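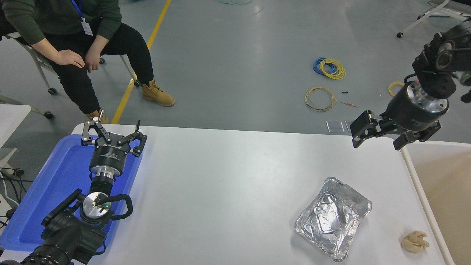 White table, blue plastic tray at the left

Levelling a table on a sloping concrete floor

Home > Workshops and utility rooms > Floors and furniture
Viewed 1,434 times

Posted by Radwa Ouali

I have a steel-framed table with a white top in a converted garage. The floor was laid with a fall towards the door. Across the length of the table the fall is 20 mm, measured with a straight edge and a spirit level. Across the width it is small enough to ignore, or so I thought until I put water in a shallow tray and saw it sitting deeper in one corner.

The feet are plain plastic caps pushed into square tube. I have tried hardboard offcuts under the two low legs. They hold for a week or so, then creep out, and the table starts to rock on one diagonal. The load is over 50 kg when everything is on it and I can't bolt anything to the floor, as there is a heating pipe in the slab and I have no drawing of where it runs.

Questions:
Are screw-in feet stable with that much thread showing at one end?
Is it better to shorten the high legs?
In which order should the four corners be set?

Height to the underside of the frame is 676 mm at the high end of the floor. I would like to stay close to that.

Ximena Domínguez

Screw-in feet will do it. Measure the inside of the tube, not the outside, and buy threaded inserts to suit. They are sold by outside size and wall thickness together, and if you get the wall thickness wrong they either split or fall out. Use M10 as a minimum. M8 will carry the weight but bends if the table is dragged.

With 20 mm of fall you will have a little over that showing on the low legs, allowing for the lock nut. This is fine on M10 provided at least as much thread stays inside the insert as is outside it, so order feet with a long stem. Short stems are the usual reason these go loose.

Order of setting:

Wind all four feet fully in, then back out two turns each.
Find the highest corner of the floor and leave that foot alone.
Place the level along the long side and raise the low leg on that side until it reads true.
Place the level across the width at the high end and adjust the second leg at that end.
Bring the fourth leg down until it just touches. Do not use it to lift anything. If you lift with it you twist the frame and the rocking comes back on the other diagonal.
Load the table, check again, then tighten the lock nuts up against the inserts.

I would not cut the legs. It only suits the one position, and the slope is unlikely to be even across the whole garage.

Javiera Cáceres

just use washers under the feet, did ours like that and it's fine

Rosalie Pfister

I agree with most of what Ximena wrote. Two additions.

Check your level before you believe it. Put it down, read it, turn it end for end on the same spot and read it again. If the two readings differ, the true line is halfway between them. Mine was out by enough to matter and I had set a whole run of shelving to it.

Choose feet with a swivel base. A rigid base on a sloping floor bears on one edge only, and on painted concrete that edge cuts through the paint. A rubber pad helps against creep, though black rubber can stain a light floor. Grey is safer.

Washers will shift in the same way as the hardboard did unless they are fixed to the leg.

Radwa Ouali

Thank you. The tube is 2 mm wall, so I have ordered M10 inserts and long-stem swivel feet with grey pads. The level read differently when turned round, so I will measure the fall again before fitting.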